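Humholm sorting bins, set of three

Yellow, red and cream, sold together. The maker calls the set "a complete system for any home." I have sold storage for 17 years and I'd call it three plastic containers that go side by side on a table – fine, as far as it goes.

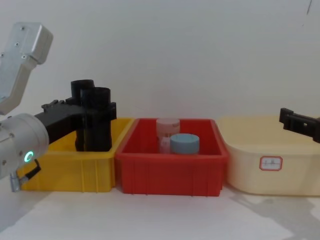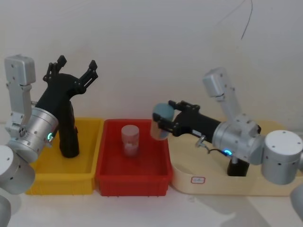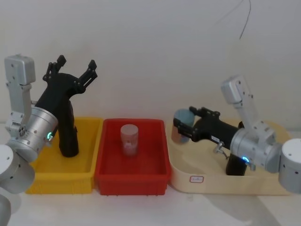
Left to right in all three: yellow, red, cream.

What you get

Yellow and red are rectangular, with ribbed sides and a lip at the rim. Cream is a different shape, so don't expect a matched trio. I asked Bestov why and was told it adds "visual interest." Make of that what you will.

What they say, and what I say

"Stackable." Yellow on red, yes. Leave cream out of it.

"Fits any shelf." It does not fit the Roletti wall shelf, which we also sell. Measure yours first.

"Keeps upright items upright." A tall jar will stand in the red one, but nothing holds it there. Carry it level.

"Label-ready." You can stick a label on it. You can stick a label on most things.

Nia Parry has used a set in our packing room since September and still likes the yellow best. Eilif Fagerlund went back to his old Ojala crates after 9 days.

Lids are not included and none are made. Returns accepted unused, with the sleeve. Spare bins are sold singly in red and yellow only.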